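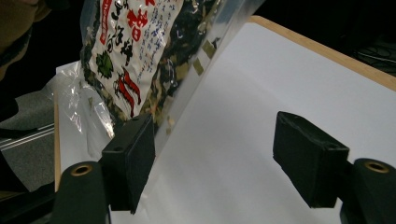

Why do people who have lost almost everything so often begin again by starting a school? A school gives children a place to be each morning, and it gives their parents a reason to believe they will still be together next year.

Contents Previous Chapter 4 Next Glossary Index

Chapter 4
Learning in a New Place

Guadalupe Orozco was nine when her family reached the settlement at Tostisside. She remembers the first lesson very well – a blanket on the ground, a teacher with one book, and 31 children trying to see the same page! By November the class had a roof, and the older students were teaching the younger ones to read in two languages.

I love this story, and I hope you will too, because it opens up so many of the big questions in the study of migration. Who decides which language a child learns in? What happens to a teacher whose training doesn't count on the other side of a border? How does a girl who translates for her mother at the clinic see her own place in the family?

In Chapter 3 we followed people on the road. Now we stay put for a while and look at what they build once they stop. We will visit classrooms in Tostisside and Prora, and read parts of a long interview with Refugio Barrera, who taught math for seven years without a paycheck. His account of the winter when the chalk ran out (he had the class work their sums in ash) is one of my favorite passages in the whole book.

Some words will be new. A host community is the group of people already living where newcomers arrive. Resettlement means moving to a country that has agreed to let a person stay. Keep both in mind as you read Section 4.1, which begins with Refugio's first day – and with an argument over where to put the door.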